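Cutting Board FAQ (the questions I get every single week)

I make maple boards in a one-car garage and sell them at the Closton market and by email. I type out the same answers over and over, so I finally put them on one page. Last updated Apr 21, 2018. If yours isn't covered, write to me and I'll probably add it!

What wood do you use?

Hard maple, almost always. I buy it rough from Nowicki, a small yard outside town, and they let me dig through the stack for as long as I like (I've been in there past closing, sorry guys). I did a run of cherry once and loved it, but maple is what people come back for.

Why is my board stripy? Did I get mixed wood?

Nope, it's all maple. Each board is a row of strips glued edge to edge, and maple runs anywhere from nearly white to a light tan depending on which part of the log it came out of. I shuffle the strips until I like how they look and then I glue them. If you want yours as even as possible, say so when you order and I'll pick the palest ones. Most people end up liking the tan bands.

Can it go in the dishwasher?

Please, please no. Hot water, a soak and then a blast of dry heat will open up the glue lines faster than anything. Wash it by hand with a little soap, rinse both sides, and stand it on edge to dry. Both sides matter! If you only wet one face the board will cup.

It cupped anyway. Is it ruined?

Probably not. Lay it hump side up on a flat counter, put a barely damp towel underneath, and check it the next day. Evdokia Mavromatis mailed me one that rocked like a boat and it came flat in 4 days. If it doesn't settle down, bring it back and I'll plane it.

What oil should I use?

Food-grade mineral oil, the plain kind from the drugstore. Flood it, leave it overnight, wipe off whatever hasn't soaked in. I do mine when it starts to look chalky. Olive oil goes sticky and smells bad after a while, so skip that. I also sell a board wax I cook up with beeswax, and it's nice, but you don't need it.

My kids play on it more than I cook on it. Is that okay?

Sure! A board is a good flat place for small things, and mine has done time as a racetrack, a clay table and a landing pad. I keep one that never sees food, plain maple like the rest. 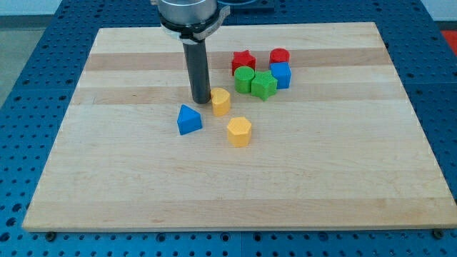 I'd do the same at your place: one for the kitchen, one for play. Paint and marker sink into bare maple and you'll be sanding for a while to get them out. Plastic toys won't bother it much. A ding here and there comes out with a wet cloth and a hot iron (a grown-up on the iron, please).

How do I get scratches out?

Sand with the grain, never across it. Start with whatever grit takes the scratches away, finish at 200 or close to it, wipe off the dust and oil it again. Knife marks on a kitchen board are just going to happen, so I wouldn't chase every one.

Onion smell?

Coarse salt and half a lemon. Scrub, let it sit a few minutes, rinse, dry. Repeat if you really went to town on the onions.

Do you do engraving?

I don't, but Lotte Van Loon does, and she does it beautifully. Order the board from me unoiled and I'll drop it at her shop. Oil goes on after the engraving, so allow extra time.

When should I order for the holidays?

September, if you can stand to think about it that early. I glue up in small batches and once I'm full I stop taking names. Custom sizes fill up first.

Can I pick up in person?

Yes, by appointment. Email me and we'll find a time. Park on the street, the driveway is usually full of lumber.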